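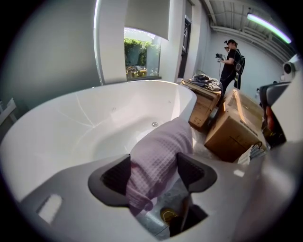
Bathroom and laundry corner, progress to March

The freestanding tub is in the room. I would not call that finished, whatever the Turnex schedule says. Two cardboard boxes still stand beside it, one with grey and dark fabric heaped on top, and the floor in view is bare grey concrete.

Of the 509 household items on the Tutham list, 134 have been sorted. Towels are going first - the lavender waffle one is typical - and Evelien Vandenberghe expects the rest to go faster. I have heard that before.

Wim Verbeke asks for two more weeks. I would grant them, but hold the second payment until the boxes are cleared.

Gerrit Hermans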